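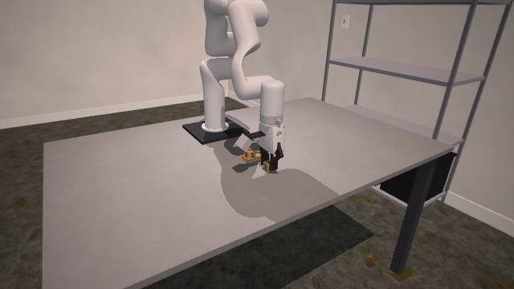
Posted by the Hunlow shop desk
December 5, 2025

Skurkum Wool Felt Desk Pad

We have been selling desk pads at Hunlow for long enough to have strong feelings about them, and the Skurkum is the one we keep coming back to (three of us in the office have one, and the fourth keeps borrowing). It's a thick, soft wool felt with a cork backing, and it makes a hard tabletop so much nicer to lean on - especially in winter, when a bare desk can feel like a skating rink under your wrists!

The felt is pressed at the Dorberg mill and cut to order, so please allow 2 weeks before it ships. It arrives rolled, and it will want to stay rolled for a day or so. Lay it face down overnight with a few heavy books on the corners and it will settle.

Colors are oatmeal, moss, and a deep brick red called Aydoğan, which we brought in last July and which has been far more popular than we guessed. Every batch of dye comes out a little different, so if you need two that match, do order them together.

Spills bead up for a minute or two if you're quick with a cloth. For anything stubborn, use cool water and a drop of mild soap, and let it dry flat. A little fuzz in the first weeks is normal, and a lint roller takes care of it.

Item number: 3028
Depth: 16 inches
Length: cut to order, up to 200 cm
Backing: natural cork
Not suitable for the washing machine

Custom lengths can't be returned, so measure your desk twice and write to us if you're unsure.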